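Minutes, Cillbridge Boxing and Grappling Club, monthly meeting
Sunday, July 9, 2023, upstairs room

I took the notes again, so blame me for the spelling. Eight of us made it, plus one on speakerphone who kept dropping off. We started late while people finished their coffee.

## Last month's minutes

Read and approved. One fix: I wrote that the speed bag platform was "done" and it was only ordered. It's up now, and it's a bit high for the juniors, so we'll try a box for them to stand on before anybody starts drilling new holes.

## Money

We have $1,422 in the account after rent. I was happy with that until the insurance renewal got read out! We still owe the second half of the ring canvas to Lill, and they've been nice about waiting. We agreed to pay them this week and get it off our backs. Dues stay where they are until at least December.

## The mixed-rules night

This took up most of the meeting, and I'll try to be fair to everyone (I was one of the loud ones).

The idea is the same as in spring: one evening in December, boxers and grapplers on the same card, with a few bouts under rules both sides can live with. The Wevon gym across the river has said yes in principle and would bring up to 10 people. They'd like small gloves and takedowns allowed from the opening bell. Our boxers want bigger gloves and no ground time at all, and at that point I'd say it's a boxing match with somebody in the wrong shoes.

We went back and forth for a good while. What we landed on to offer them:

- Three rounds, two minutes each
- Takedowns allowed, with ten seconds on the floor and then a stand-up
- No elbows, no knees, no neck cranks, no heel hooks
- Body kicks okay, head kicks out for this first one
- Open-finger gloves with the thicker padding, headgear for everyone

The ten seconds got argued over the most. The grapplers say you can't finish anything in that time, and the boxers say that's fine by them. I wanted fifteen and lost the vote five to three. I'd like it written down that I still think fifteen is better, and since I'm the one writing, there it is.

No winner gets announced in the mixed bouts. We'll raise both hands and give both people a medal. A couple of us thought the crowd would hate that, but for a first try between clubs it keeps everybody friendly. The straight boxing bouts will be judged the normal way.

We still need the state office to tell us in writing whether our permit covers takedowns. No tickets and no poster until we have that letter. I'm calling Monday.

## Venue

Two choices. The Mondari hall has parking and a proper locker room and wants $2,000 for the evening, cleaning included. Our own gym costs us nothing, but we'd have people standing on the stairs and one bathroom between both teams. I went in favoring the hall and I came out wobbling. With what's in the bank we can't even put the full fee down, so we'd be asking them to take a deposit and trust us on the rest.

No vote yet. We'll ask Mondari what they'd take up front and whether the price drops on a weeknight.

## Juniors

Summer sessions are busy and the new kids are great - they listen better than the adults do. Mouthguards keep going missing. From now on every kid brings a case with a name on it or sits out sparring that day. We also talked about moving the footwork class ahead of bag work so they aren't wiped out for it. Everyone liked that, and it starts next week.

## Odds and ends

The back shower is still cold. The lost-and-found bin gets emptied at the end of the month, so please come get your stuff (there are some really nice hand wraps in there). Skipping ropes go on the hooks, please, and not in a knot on the floor.

## To do before next time

- Permit call and letter: me
- Send our rules to Wevon: me again
- Mondari deposit and weeknight price: the two who went to see it
- Pay Lill: whoever has the checkbook
- Box for the speed bag: our welder

Next meeting is same room, same time, first thing on the list is the venue vote.
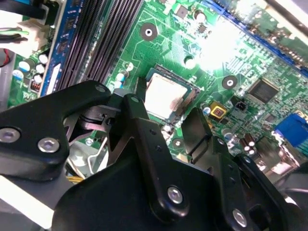 Green motherboard with the CPU in its socket.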